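Stasum Opens Suturing Practice Program to Teaching Hospitals

Stitch-by-stitch course on wound closure expands in March

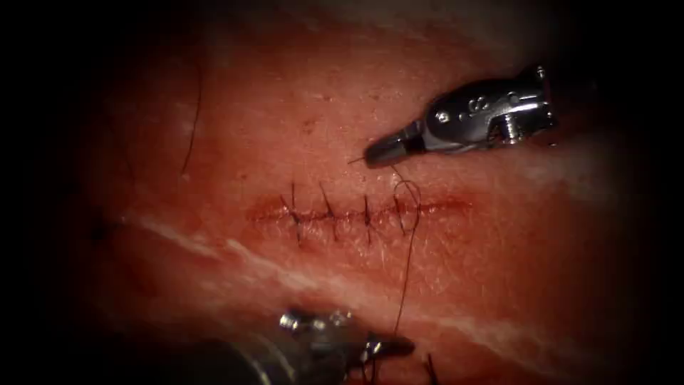
About the program

LEDELL – Stasum said today that its Clutora suturing program will open to outside teaching hospitals in March. The program has run at the company's training center in Ledell and covers one basic skill in depth: closing a straight incision with interrupted stitches.

In an interrupted closure, each stitch is placed, tied and cut on its own. If one stitch fails, the others can still hold. The method is among the first that surgical trainees learn, and small errors in spacing or tension are easy to make.

Clutora breaks the work into short sessions. Trainees start with needle handling and move on to knot tying, then to full closures. They are asked to keep the stitches evenly spaced, set each knot without pulling the edges too tight, and trim the tails to a steady length. The last part of the course deals with thread control – keeping a long working end clear of finished stitches while the next one goes in.

What participants receive

Each hospital that joins will get the full set of Clutora lessons, a scoring guide for instructors and access to a library of 546 recorded closures. The recordings can be paused at any point, so a group can talk through the needle angle or the placement of a knot before moving on.

The course takes 5 weeks at the standard pace. Instructors may spread it over a longer period to fit around clinical duties. Stasum will also run a preparation day for instructors at the Ledell center before the first groups begin.

Places and cost

There are 200 trainee places in the first round. Hospitals may request more than one place, and applications will be handled in the order they arrive. The fee is $3,000 per hospital and covers all course materials. Travel to Ledell is not included.

A second round is planned for later in the year, with dates to be set once the first groups have finished.

About Stasum

Stasum develops training courses for surgical teams. The company is based in Ledell and also has an office in Paul. Application forms for Clutora are available from the Ledell training center.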